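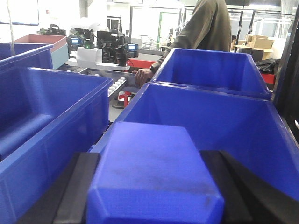 Peça azul presa entre os dois dedos, vista pela câmara do punho.

Como comparar dois pares de dedos para a mesma garra, com caixas de plástico

Este guia explica o procedimento que usamos para escolher entre dois pares de dedos de garra. O primeiro par, que chamamos Boveck, tem uma almofada macia. O segundo, Tello, tem uma almofada mais rígida e mais estreita. A tarefa é simples: tirar uma peça de uma caixa e colocá-la em outra. Escrevo para quem já tem o braço a funcionar e o controlador configurado. Se ainda não fez a calibração da câmara, faça primeiro a calibração e volte depois a esta página.

O que é preciso

Um braço com garra paralela de dois dedos
Os dois pares de dedos e a chave para os trocar
Uma câmara pequena montada no punho
Caixas de plástico abertas, todas da mesma cor
Uma peça retangular com cantos chanfrados
Um controlador que grave a força e a abertura da garra (nós usamos o Plirnska)

1. Prepare as caixas

Coloque as caixas próximas umas das outras, ao alcance do braço. É bom que a peça tenha uma cor parecida com a das caixas, pois assim o teste fica mais difícil para a câmara e aproxima-se do trabalho real. Verifique que as bordas não impedem a descida do punho. Nós perdemos uma manhã inteira com uma borda que tocava no suporte da câmara.

2. Ajuste a exposição da câmara

Com uma janela ao fundo, a exposição automática muda muito quando o braço roda. Fixe o valor manualmente, com a garra dentro da caixa, e não com a garra no alto. O fundo da sala pode ficar demasiado claro, isto não tem importância. O que interessa é distinguir a aresta da peça e a ponta dos dois dedos.

3. Faça a descida sem peça

Antes de agarrar qualquer coisa, mande a garra descer numa caixa vazia, a velocidade baixa. Observe na imagem se os dois dedos ficam paralelos e se o corpo da garra tem folga em relação às paredes. Repita nos quatro cantos. As paredes inclinadas enganam: a caixa é mais estreita no fundo do que em cima. Preste atenção também aos reflexos no plástico. No nosso caso, o programa de deteção tomou um reflexo por uma aresta, e foi necessário subir o limiar de 200 para um valor maior.

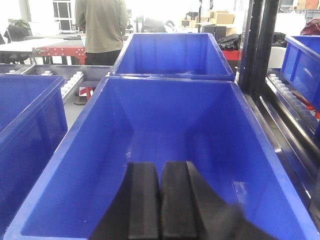
4. Grave os ciclos com o primeiro par

Programe 500 ciclos com os dedos Boveck. Um ciclo compreende a descida, o fecho, a subida, o transporte e a largada. Grave cada ciclo num ficheiro separado e anote o resultado com uma só palavra: boa, escorregou ou falhou. Não mude a força durante a série. Se tiver que parar, registe o número do ciclo e continue do mesmo ponto.

5. Troque os dedos e repita

Depois da troca, refaça o zero da abertura. É um passo que se esquece com facilidade, e os valores de força deixam então de ser comparáveis. Limpe a peça com um pano seco, porque o pó nas faces muda o atrito. Faça de novo os 500 ciclos, com a mesma velocidade e as mesmas caixas.

6. Compare os registos

Nas duas séries juntas, obtivemos 973 ciclos com a nota «boa». Os restantes dividiram-se de maneira desigual: os dedos Tello escorregaram mais vezes quando seguravam a peça apenas pela parte de cima, e os dedos Boveck falharam mais perto da parede, por serem mais largos. Para as nossas caixas ficámos com os Boveck. Para caixas mais pequenas eu escolheria os outros.

Problemas frequentes

A peça roda durante a subida: agarre mais abaixo, antes de aumentar a força.

O controlador mostra o erro 551: a garra não chegou à abertura pedida. Veja se um cabo não está preso no punho.

A câmara perde a peça: confirme que o valor da exposição ficou guardado depois de reiniciar.

Os ficheiros podem ser abertos com o leitor Gavthorpe, a partir do menu Importar. Selecione a pasta completa da série, senão o gráfico da força aparece vazio.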